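Skilel 31 Knitting Machine, Reconditioned, with Stand and Accessories

Stock number 1722
£151, carriage £20 or collect free from Kurnalstead
Last updated September 4, 2019

Hello, and if you've come from the waiting list, yes, we have finally got another Skilel 31 on the shelf! It's a standard gauge electronic flatbed from the late eighties, with the original carriage, the original lid and even the original rather brown instruction book, and I have been knitting on it for a fortnight so I can tell you quite a lot about it.

I'll start with what it's good at. The Skilel likes a 4 ply. It'll take 3 ply without a murmur, and it will do a thin double knitting if you open the dial right up and keep the weights on, but it's a 4 ply machine at heart and that's where the fabric looks best. I knitted the whole back of a cardigan in Pärn wool (the heathery green, I've a weakness for it) and it came off the bed so even that I laid it on the kitchen table and just looked at it for a bit. Tuck stitch is lovely on this one. Slip stitch is lovely too. Fair Isle is very good with two colours, as long as you remember to hang a claw weight at each edge and move them up every few rows, otherwise the end stitches get tight and then they get tighter.

Lace you can do, but you'll be doing it by hand with the transfer tools. There was a separate lace carriage made for it and I've only ever had one through the shop, so please don't buy this one hoping I've got another in a drawer. I haven't. Hand transferring is slower, though I find it quite restful with the radio on.

What's in the box

Main bed with carry lid
Main carriage with sinker plate
Row counter and its little metal tripper
Yarn mast with two tension discs
Table clamps, two
Transfer tools: single, double and triple
Latch tool
Claw weights, two, and the cast-on comb
Ravel cord
Instruction book (brown, one page mended with tape)
Folding metal stand
Mains lead, new

The stand isn't the Skilel one. It's a Jaltley, which is a bit wider in the leg and frankly I like it better, because the Skilel stand had a crossbar exactly where my shins go. The bed clamps straight on to it. If you've already got a good solid table and don't want the stand, say so when you order and I'll take the carriage charge off, as it's the stand that makes the parcel so awkward.

What's been done to it

Every needle came out. I know some sellers only replace the bent ones they notice, but you can't see a lazy latch when it's sitting in the bed, you have to have it between your fingers and flick it. The needles were soaked, wiped, checked and put back, and any that felt gritty or had a twisted hook went in the scrap tin and were swapped for new. The sponge bar had turned to black treacle, as they all do, so that's been cleaned out and replaced with fresh foam. If you are buying a knitting machine from anywhere at all, from me or from a car boot sale, ask about the sponge bar first. A flat one lets the needles ride up, the carriage jams, and people decide they're no good at machine knitting when all they needed was a strip of foam.

The bed has been degreased and lightly oiled. The brushes on the sinker plate are new, and so are the rubber wheels. The tension mast had lost one of its springs and I've fitted one from a spare mast, so the two springs don't quite match in colour. They pull the same.

Nabil Moussa did the electrical side, as he does for all our electronic machines. He's changed the mains lead and the plug, cleaned the contacts in the pattern unit, and run it through every one of the built-in patterns. I then ran it through every one of them again with wool on it, partly as a check and partly for fun. The mosaic ones towards the back of the book are gorgeous and I don't think I had ever bothered with them before.

Condition

Good, with wear. The lid has a long scratch on the top and a pale patch where somebody had stuck a label. The carriage handle is a bit yellowed. The rail is straight, which matters far more than any of that. The numbers on the needle strip are all there and all readable, though a bit faint in the middle where everyone starts their knitting. The tension dial clicks firmly at each number. One of the end caps has a hairline crack and I've left it alone, it's been like that for years by the look of it and it doesn't move.

It smells very faintly of somebody's spare room. It'll wear off.

Setting it up

Give yourself more room than you think. The carriage needs to travel clear of the end of your knitting on both sides, and you want to be able to sit square to the middle of the bed with your elbows free. Put a good light behind you and a little to one side. Have the yarn on the floor behind the machine, wound into a flat-topped cake that feeds from the middle. Balls straight from the shop will catch, and they will catch halfway through a sleeve. If you haven't a wool winder, buy one before you buy anything else.

For a first go, I'd put on 31 stitches in a light-coloured 4 ply, set the dial in the middle and knit 20 rows of plain stocking stitch. Don't touch any of the pattern buttons. Listen to it. A happy carriage makes a steady zipping noise and goes across with one hand, and if you find yourself shoving, stop and look at which needle is sticking up. Never force it! You will bend something, and then you'll be back on my website buying needles (£ for me, I suppose, but I'd sooner you were knitting).

Once you're comfortable with plain, try tuck with every other needle, then have a look at the pattern unit. The switching is a bit old-fashioned. You choose your pattern number, choose where it begins, and then you must take the carriage right past the turn mark at each side so the unit knows where it is. Most of the phone calls I get about this model are from people who turned the carriage a bit early. The pattern slides along by a few stitches and they think the electronics have gone. 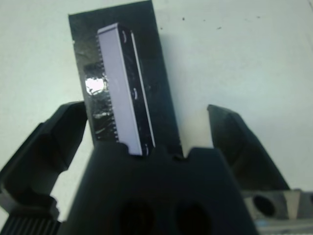

Turn the carriage a good hand's width past the mark and you'll be fine. I put a bit of coloured tape on the rail of my own machine as a reminder, and I still have it there after all these years. Also, switch the unit on before you bring the carriage across, and leave it on if you stop for a cup of tea. It won't remember your row if you switch it off, so jot it down in pencil if you're packing up for the night.

Is it right for you?

If you want big squashy jumpers in chunky wool, no, have a look at the wide gauge machines further down the shop page. If you've never used a machine before, it's a kind one to learn on, and you can ignore the electronic part altogether until you want it. If you already have a punchcard machine and you're wondering about changing over, I would keep the punchcard one as well. I use both. There is something about clipping a card in that I'd miss.

You can add a ribber later. The Jaltley ribber fits with the adaptor plates and I get them in now and then, usually after a clear-out. I've got my name down for one in November, so drop me a line if you'd like first refusal. Please don't order a ribber from another maker without asking me, as the brackets look very alike in photographs and they don't all line up.

Delivery and collecting

We send on Tuesdays and Thursdays. The machine goes with the carriage locked and wrapped separately, and there's a long piece of foam tucked over the needles - leave that in until the bed is clamped down. Keep the box for a few weeks too, in case it has to come back to us.

Collecting is nicer if you can manage it. Ring first so I can have it set up on the bench, and bring a ball of whatever you'd like to knit with. I'll sit you down, get you casting on and take you through threading the mast, which is much easier to see than to read about. There's parking behind the shop in the mornings, and a very decent bakery across the road.

Guarantee

Six months on the mechanical parts and the pattern unit. Needles aren't covered, as they do get bent in ordinary use, but I'll put a few spares in the tool tray for you. If anything seems off, please ring before you take it to bits. Quite often it's a thing we can sort out in a few minutes with you sitting at the machine and me at mine.

Goes well with

Pärn 4 ply wool on cones, all shades
Wool winder, metal clamp type
Spare sponge bar foam, cut to length
Claw weights, pair
Needle oil, small bottle

There's only the one machine at this price, so the first firm order gets it. I can hold it for a week with a deposit if you need to measure up your spare room.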